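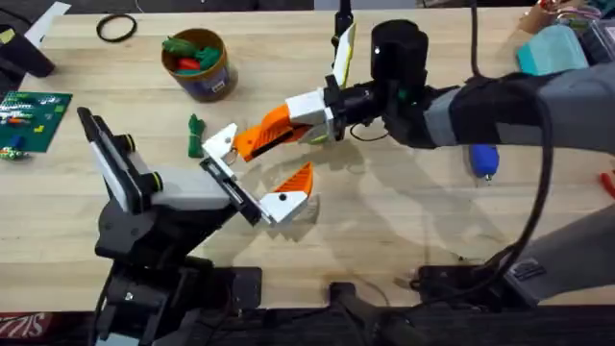
**The Nurar bench rules** are a short set of working rules for tables where two robot arms share the same space. I helped write them, so forgive me if this entry sounds a bit fond in places! The first version was pinned up at Dudenik in December, and the current one is dated 01/04/2023.

## Background

Rachid Benkirane wrote the original on one side of paper after a bad afternoon of bumped fingers. I added the part on cables (far too long, I've trimmed it twice) and Plorilton later asked to use the lot.

## Main rules

- Only one arm closes on an object at a time. The other waits with its gripper open.
- Where the two reaches overlap, both arms run at 50 per cent speed. Outside the overlap they may go up to 90.
- Cables get a slack loop at the wrist, checked by hand before power goes on.
- Hands stay off the table until both arms are stopped, even to rescue a dropped toy. 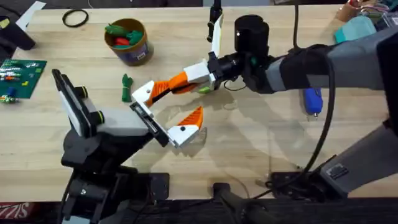
*Shared-space work on a two-arm bench: the right gripper holds a small green object while the left stays open.*

## Disputes

The speed limit is the bit people argue over. Bhatt runs its benches at 70 in the overlap and logged 1,340 handovers that way, which I'll admit is a decent run. Rachid still wants 50. I'm with him for new operators, and less sure about everyone else.

The rules don't cover mobile bases, and there's no plan to add them.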